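Robots d'assistance à domicile : un guide de bonnes pratiques pour les essais en logement occupé

Le réseau Hendport, qui réunit des laboratoires, des intégrateurs et des bailleurs engagés dans la robotique de service, a rendu public en août 2025 un guide consacré aux essais de robots humanoïdes dans des logements habités. Le document fixe les conditions dans lesquelles un robot à deux bras peut manipuler du linge, des coussins et de petits objets ménagers en présence des occupants.

Le texte était attendu par les équipes de terrain. Les essais menés en atelier relèvent de procédures internes bien établies, tandis que les interventions chez des particuliers étaient jusqu'ici encadrées par des conventions rédigées au cas par cas, dont le contenu variait fortement d'un établissement à l'autre. Le guide propose une trame commune, que les signataires s'engagent à annexer à leurs conventions à compter du mois de novembre. 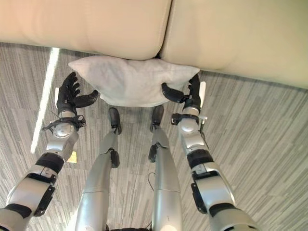
Par la rédaction du bulletin Hendport
Rubrique Normes et pratiques

La prise à deux mains d'un objet souple, comme un oreiller tenu par ses extrémités devant un canapé, fait l'objet du premier chapitre. Les rédacteurs relèvent que ce geste place les deux avant-bras et les deux mains du robot à faible hauteur, près du mobilier et souvent au-dessus de ses propres pieds. Ils recommandent que la position des pieds soit vérifiée avant toute flexion et que la force de serrage soit limitée par le logiciel, indépendamment de la consigne donnée par l'opérateur.

Le chapitre suivant traite de l'espace de travail. Pendant l'exécution d'une tâche, deux personnes habilitées doivent être présentes : un opérateur, chargé de la conduite de l'essai, et un surveillant, qui dispose de l'arrêt d'urgence et n'assure aucune autre fonction. Les occupants et les animaux domestiques sont tenus hors de la zone d'évolution. La vitesse des extrémités ne dépasse pas 200 millimètres par seconde à proximité des meubles rembourrés, et 300 millimètres par seconde dans les espaces dégagés.

Les sols textiles font l'objet de dispositions particulières. Un passage à vide est demandé sur chaque type de revêtement avant la première manipulation. Les câbles apparents du robot doivent être maintenus de manière à ne pas s'accrocher au mobilier, et leur cheminement contrôlé au début de chaque séance. Les conditions d'éclairage sont consignées au registre d'essai, en particulier lorsque le soleil atteint directement le sol ou les assises.

Le guide aborde également la protection des personnes. Les enregistrements réalisés par les capteurs du robot sont limités à la durée de la tâche. Les occupants reçoivent une notice rédigée en langage courant et peuvent demander l'interruption de l'essai à tout moment, sans avoir à motiver leur décision. Tout contact non prévu avec une personne est déclaré au responsable de l'établissement le jour même.

Les recommandations s'appuient sur les travaux préparatoires du projet Clisetti, consacré au rangement des pièces de vie, ainsi que sur les observations transmises par la société Ploso, qui intègre des bras et des mains articulés sur des plateformes humanoïdes. Une version antérieure avait été soumise à consultation auprès des membres. Les remarques reçues ont conduit à préciser la répartition des responsabilités entre l'opérateur et le surveillant, et à retirer une annexe relative aux escaliers, jugée prématurée.

Le guide n'a pas de valeur réglementaire et ne se substitue pas aux obligations légales applicables aux machines. Les établissements qui l'adoptent désignent un référent et conservent les registres d'essai à la disposition du réseau.

Une session d'information destinée aux opérateurs se tiendra en novembre sur le site de Flores. Le texte intégral, le modèle de registre et la notice aux occupants peuvent être obtenus auprès du secrétariat du réseau Hendport.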